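Salt dough ornaments puff up in the oven, what is wrong with my recipe?

Crafts and Activities for Children > Dough and Clay

Posted by Morkitier
Viewed 1369 times

Hello everybody. I am helping in a preschool group, the children are three to five years old, and I am preparing salt dough for them to make small hanging animals. I have tried it at home two times now and both times the pieces came up like little breads. The hedgehog was the worst, it had a big bubble under the back and the spikes went flat.

My recipe is two cups of flour, one cup of fine salt and one cup of warm water. I knead it for maybe five minutes. I roll it quite thick, because the small children press very hard with the cutters and thin dough tears. Then I bake at 350 degrees until it looks dry. The outside becomes brown and the inside is still soft when I break one.

I also want to ask about the paint. We have only washable tempera paint in the classroom. Will it stay on the dough, or do I need to buy another kind? The ornaments go home with the children in February, so I have some time to practice, but I would like to stop wasting flour.

Thank you in advance, and please excuse my English if something is not clear.

Posted by Cassim

Your recipe is fine. I use the same one with my own group and I would not change it. What I would change is the oven. 350 degrees is much too hot for salt dough. The water in the middle turns to steam before the outside can let it go, and so it pushes up a bubble. Please try 200 degrees, or the lowest your oven can do, and leave the pieces in for three hours. Turn them over after the first hour and again after the second. If you see a bubble beginning when you turn them, press it down gently with the back of a spoon and make a small hole from below with a toothpick.

Also look at your flour. In my country there is one kind of flour for everything, so when I moved here I did not know that the store sells self-rising flour next to the plain one, and the bags look almost the same. My first batch was made with it and I got results like your hedgehog. It should say "all-purpose" on the bag.

About the thickness: a quarter of an inch is enough. I understand the problem with the children pressing hard. I put the dough on baking paper, the children cut on the paper, and I take away the extra dough around the shapes. Then the shapes do not need to be lifted at all, and the paper goes directly on the tray. If a child wants to make a thick animal with a body and a head, I let that one dry in the air for two days first and then give it a short time in the oven.

Knead for ten minutes, not five. The dough should feel smooth, like an earlobe. When it is sticky, add a spoon of flour. When it cracks at the edge, wet your hands and continue. Do not forget the hole for the string before baking. A drinking straw makes a good size, and it should not be too near the edge or it will break there.
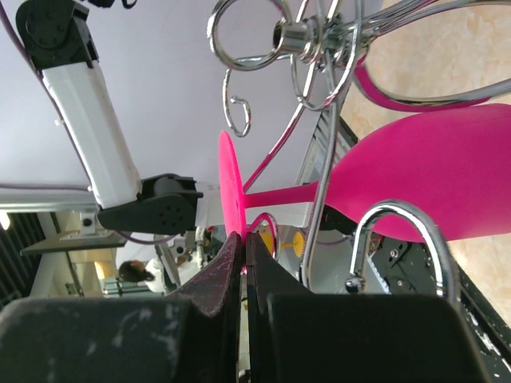 Photo: Trillodetti

Now the paint. Washable tempera will hold on salt dough if the dough is completely cool and dry, but it comes off on fingers when they are damp. I let the children paint with tempera, wait until the next day, and then an adult puts on two thin coats of clear acrylic varnish, on the front and on the back. The back is important. Salt pulls water from the air, and an ornament which is varnished on one side only will become soft again after some weeks. I varnish at home with the window open, when the children are not there.

One more thing for a preschool group. The dough has a lot of salt, and a child who eats a good piece of it can get sick. Most of them spit it out after the first taste, but you should keep an eye on the youngest ones. It is also dangerous for dogs, so I write this on the little note that goes home with the ornament.

For 41 children I needed three batches of the size you describe, with cutters of two and a half inches.

Posted by Zillo

just use air dry clay, no oven no bubbles. costs more but so much easier

Posted by Euan Halliday

I agree with the low oven. I would only add that it is possible to color the dough before baking, and then you need no paint. Divide it into balls, put a few drops of food coloring in each one and knead it with gloves on. The colors become a little paler in the oven, so make them stronger than you want them. For the hedgehog, the spikes stay sharp if you cut them with the tips of small scissors when the animal is already on the tray.

Posted by Morkitier

Thank you all! It was the self-rising flour. I went to the kitchen to look and I am a little ashamed. I will buy the right one tomorrow and bake at 200, with the straw holes and the baking paper. Cassim, may I ask if you varnish with a brush or with a spray?

Posted by Cassim

With a brush, a soft one. The spray did not reach into the small lines for me.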